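How I Set House Rules for Simulated Two-Arm Runs Before They Go in the Shared Pool

I've been putting off writing this up, partly because half of it lives in my head and the other half is on a whiteboard at Wallmont that keeps getting erased. But we have new people starting in May and I'd rather they read a page than guess. So this is how I prep, run and sign off a simulated session with a two-armed robot, and which rules I won't bend on.

You'll need a scene that loads, a robot with both grippers working, and whatever you use for taking notes. I use a plain text file. Nothing fancy!
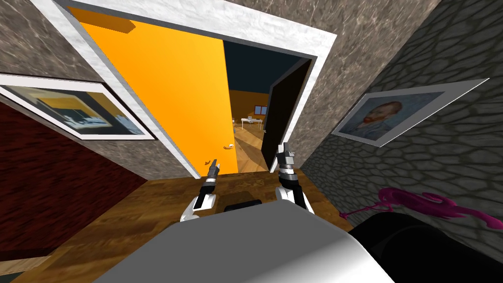
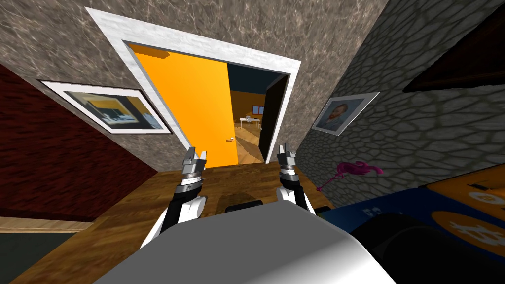
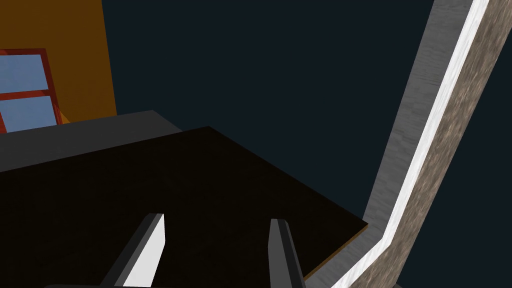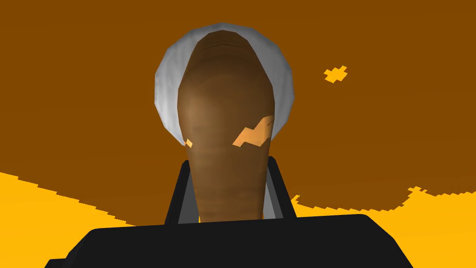 Brisa Becerra wrote back after reading my first draft: you spend a page on naming files and one line on when an operator is allowed to stop a run, and I think you have that backwards. People will forgive a badly named file. A run somebody pushed through because they felt they had to finish is the one that ruins a set, so please put the stopping rule first and make it short enough to remember.

She was right, so I flipped it. The stopping rule now comes first.

Step 1. Agree on the stopping rule

Ours is one sentence: anybody can stop any run, and the person who stops it doesn't have to argue for it. You say "stop," the operator lets go of the controls, and you write one line in the notes. If you want to talk about it, do it after the line is written.

I used to ask for a reason before the stop counted. Terrible idea. People would sit there composing the reason while the arm kept going. Now the reason can be "didn't like it" and that's fine.

It might seem silly to be strict about this when nothing in a simulator can get hurt. I'm strict anyway. The habits you pick up in the simulator are the ones you carry over to the hardware floor, and I have watched somebody freeze next to a real arm with a hand hovering over the button, waiting for permission. So we practice stopping where it's cheap.

Step 2. Write the task down before you load anything

One sentence, a verb and a thing. "Pick up the item and put it on the table." If you need the word "and" more than once, it's two tasks and you should split it.

Then write what counts as done. This part gets skipped all the time. Is it done when the fingers open? When the item has stopped moving? When the arm has backed away? We settled on this: the item is at rest, the gripper is open, and the arm is clear of it. All of that has to be true together. Altiria (the other group that uses our pool) used to count a run as done at the moment of release, and when we merged their set with ours the success numbers made no sense until somebody noticed. That cost me a whole Tuesday.

Step 3. Check every view, and I mean every view

If your setup has a body view and a view from each wrist, open all of them before the first run. Don't just confirm they exist. Look for these:

Can you see the robot's own body where you expect it? If the shell or a shoulder takes up more of the view than last time, write that down. Don't "fix" it mid-session.

Can you see both fingertips in the wrist view? If you can't see where the fingers end, you can't judge a grasp, and neither can whoever reviews it.

Is the view tilted? Tilted is okay. Tilted differently from the last session is something to note.

Is the thing you're grasping readable as a thing? Up close, simulated objects can turn into big smooth blobs with jagged patches of color around them. You know what it is because you loaded it. Your reviewer doesn't, so name it in the notes.

I save a still from each view at the start and keep them with the notes. It takes no time and it has settled more disagreements than any meeting.

Step 4. Leave the room alone

Simulated homes can be busy. Loud colors, patterned walls, art, random stuff on the floor. The temptation is to tidy up, delete the odd props, swap a wall for plain gray. Please don't! If a scene goes in the pool under a name, that name has to mean the same room for everybody. If you truly need a cleaner room, copy the scene, give it a new name and say in the notes what you took out.

Same goes for doors. If a door starts partly open, that's its starting position, and it should start there every time unless the door is what you're testing. I once had a batch where someone had been nudging a door between runs to make the path easier. Very considerate of them -- and I had to throw the whole batch out.

Step 5. Do your warm-ups and throw them away

Two warm-up runs per operator, per session. They never go in the pool, even if they're beautiful. Especially if they're beautiful, because that's when somebody argues for keeping them.

In the warm-ups, move both arms, even if the task only needs one. Open and close both grippers all the way. Bring each one near the edge of its reach and back. You're checking that left is left and right is right (don't laugh, we've had them swapped) and that nothing lags.

Step 6. Run the session

A full set for us is 100 runs. Do not try to do it in one sitting. I cap myself well short of that and so should you; my grasps get sloppy long before I notice they're sloppy.

While you're running:

Keep the idle arm in its home position. No waving it around because it's more comfortable.

Approach, pause, close. The pause matters to me. It gives the reviewer a moment where you can see what the operator was aiming at.

If you miss, you get one more try inside the same run. After that it's a failure, log it and reset.

Never delete a failure during the session. You are not in a state to judge it fairly.

That last one is the rule people push back on the most. I get it, nobody likes leaving their own fumbles on record. But failures are useful, and a set where everything went perfectly makes me suspicious.

Step 7. Log like somebody else has to read it

For every run I write the run number, done or failed or stopped, and a few words if anything was odd. "Right gripper late to close." "Item rolled." "Stopped, didn't like it." You don't need full sentences.

What you do need is to separate what you saw from what you think happened. "Fingers closed, item did not lift" is something you saw. "Friction too low" is a guess. Put guesses after a question mark so nobody mistakes them for facts later. I picked that up from the Villalba crew and I've stolen it completely.

Step 8. Have somebody else sign off

The operator doesn't review their own set. The reviewer watches the stopped and failed runs first, then a spread of the good ones, and checks them against the one-sentence task from Step 2. If the reviewer and the operator disagree on a run, it gets marked as disputed and it stays in the pool with that mark. We don't vote on it.

On our last set the reviewer flagged run 42 as done too early. The arm hadn't cleared. I had logged it as a success myself, and I would have sworn to it. So yes, this step applies to whoever wrote the rules too.

A few things I haven't sorted out

How long a pause should be in "approach, pause, close." Right now it's by feel, and everyone's feel is different.

What to do when a scene gets updated halfway through a set. I restart the set. The Piltosdale folks finish it and tag the change. I can see the case for both, and if you share data with them, check the tag.

Whether stopped runs should count toward the 100. Currently they don't. Brisa thinks they should, on the grounds that otherwise people feel a stop as extra work and will avoid it. I'm coming around to that -- I'll update Step 6 if we change it.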